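4.3 Laying interlocking floor tiles

Read section 4.2 (Preparing the subfloor) before you start. Holau tiles are laid loose and held by their own edges. Do not glue them unless your room is listed in the table in section 6.

You will need a tape measure, a chalk line, a straight edge, a sharp trimming knife with spare blades, a rubber mallet and knee pads. A second person is helpful when carrying full cartons.

Before you begin

Open the cartons and leave the tiles flat in the room overnight with the heating at its normal setting. In an unheated garage between November and February, allow a full day. Check the batch letter on the end of each carton. If the letters differ, mix tiles from all the cartons as you lay them, so that any small change in shade is spread across the floor.

Caution: Do not stack more than 7 cartons on top of each other. The tiles at the bottom can bow.

Laying the tiles

1. Measure the room and snap a chalk line across the middle in each direction.

2. Set out one row dry, from the centre to the wall. If the last tile would be narrower than 50 mm, move the starting line over by half a tile and set the row out again.

3. Lay the first tile in the corner where the lines cross. Press it down by hand.

4. Offer up the next tile and tap the edge with the mallet, working from one end of the join to the other. Do not strike the middle of the tile.

5. Carry on in rows towards the door. Check every second row against the chalk line.

6. Leave a gap of about 10 mm at walls, pipes and door frames. The skirting or edge trim will cover it.

7. To cut a tile, score the top face against the straight edge, bend it back and cut through from below. Change the blade as soon as it starts to drag.

Note: A join that will not close usually has grit in it. Lift the tile, brush out both edges and try again. Hitting it harder will damage the lip.

Around doorways

Fit the ramp strip last. Cut it to the full width of the opening and screw it to the subfloor, never to the tiles — they need to be free to move.

Caution: Keep heavy equipment off the floor for 2 days after laying. Racks and treadmills should stand on load pads (sold separately).

If a join opens up later, see section 7, Lifting and replacing a tile.

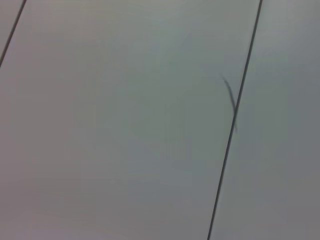 Pale surface with straight seams, close up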